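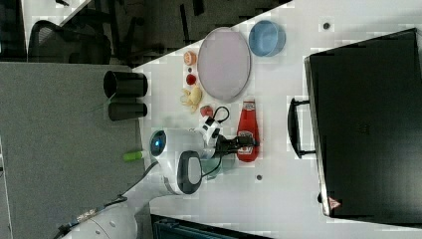

Can't I just tip it all into one big box and call that a system, asked a reader from Plarnoscombe under last month's page. You can. It works beautifully until a child wants the tomato slice, at which point the whole box goes onto the floor, and you get to do the tipping again.

What follows is how to pack up a play kitchen so that it can be unpacked by a person under four feet tall. It takes one evening. Have a cup of something.

What you need

A table you can clear
One shallow tray or lidded box, wide enough for your biggest plate
Two or three small zip pouches
A sheet of labels, or masking tape and a pen
A damp cloth

Step 1. Get everything onto the table

Crockery in one place, food in another, bottles and cups in a third. Pale tabletops are good for this job, as small dark pieces show up on them. Ours has screw holes in it, and I have twice tried to pick one up.

Step 2. Line up the small food

Put the little pieces in a column down one side. It looks fussy, but a line has gaps in it when something is missing and a heap never does. If you can't tell whether a thing is a banana or a pastry, ask the cook. If the cook says "it's a hat," file it under yellow.

Step 3. Wipe, then let it air

Toy food attracts real food. Go over it with the damp cloth, then leave it out for an hour before anything gets zipped shut. Ketchup bottles deserve special attention around the cap, whatever is or isn't supposed to be in them.

Step 4. Plates first, bowls second

Lay the largest plate flat in the bottom of the tray. Set the bowl on top, right way up, and use it as a container. Cups go beside the bowl. Stand them inside each other if they match, which they won't.

Step 5. Pouch the crumbs

Anything smaller than a grape gets its own pouch, and the pouch goes in the bowl. Beads and other tiny extras stay out of the set altogether if there's anyone in the house who still tastes things to find out what they are.

Step 6. Bottles last

Lay bottles on their sides along the edge of the tray. Standing up, they stop the lid from closing, and someone will sit on it to help.

Step 7. Label the short end

The long side always ends up against the wall. Write "kitchen" and leave it there. I once wrote a full contents list with 11 entries, and it was out of date by breakfast.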